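How to Set Up a Client Intake Form (When You Keep Putting It Off)

Quick one today. Got asked this twice last week so writing it down once and linking to it forever.

You're a coach, a VA, a bookkeeper, whatever. New person says yes. Then come 8 emails back and forth just to get their billing address and time zone. Stop that. One form, one evening.

What you need

A form tool. I use Plenonex, the free plan. Anything that emails you the answers will do. Your last few welcome emails, open in another tab. A timer.

Step 1. Raid your sent folder

Don't write questions from scratch. Search your sent mail for question marks, seriously. Copy every question you've asked a new client since April into one long ugly list. Mine had 32. Lots of repeats, worded slightly different each time.

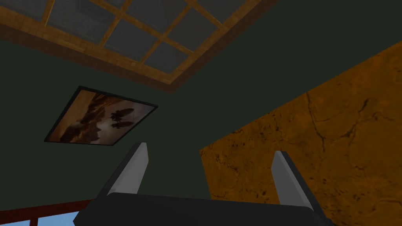
Wood-framed skylight, dark green ceiling.

Step 2. Cut

Two piles. Stuff you need before the first call, and stuff you can just ask on the call. Goals, worries, what they tried before: that's call material. People type one stiff sentence about their goals and then talk for ten minutes if you ask out loud.

Before the call you want name, what they like to be called, billing details, time zone, best way to reach them, who else should be copied. Maybe one or two more for your line of work. Csenge Orbán, who I swap admin notes with, also asks "anything you'd like me NOT to email you about?" Stole it. Good question.

Step 3. Word it like a person

"Preferred communication modality" no. "Text or email?" yes. Read each one out loud. If you trip over it, so will they.

Put a tiny note under anything touchy. Under phone number mine says "only used if we get disconected." Fewer blanks now.

Step 4. Build it

One page. No page-by-page wizard thing, people bail. Required star on the must-haves only. Multiple choice for time zone or you'll get "eastern ish."

Turn on the confirmation message, and say when they'll hear from you. A real time. "By noon the next business day" beats "soon."

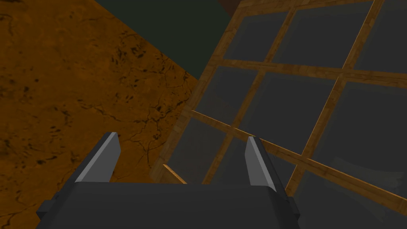 Step 5. Test it on your phone

Fill it out yourself, on the phone, standing up. Then send it to one friend who'll be blunt. Inna Kushnir did mine and found that the submit button was hidden under the cookie banner. Had been live for two weeks like that. Ugh.

Check where the answers land too. Mine were going to spam.

Step 6. Put it in the welcome email

Near the top, own line, own sentence. Something like:

"Before we talk, please fill this in. It's short, and I'll have it in front of me when I call."

If you haven't got it two days before the call, send one reminder. One. After that just do the questions live, don't make it a fight.

Step 7. Look at it again in a few months

Any question where you never use the answer, delete it. I had "How did you hear about me?" on there for ages and never once read teh replies.

That's the whole thing. Next post is on the offboarding email, if I get to it.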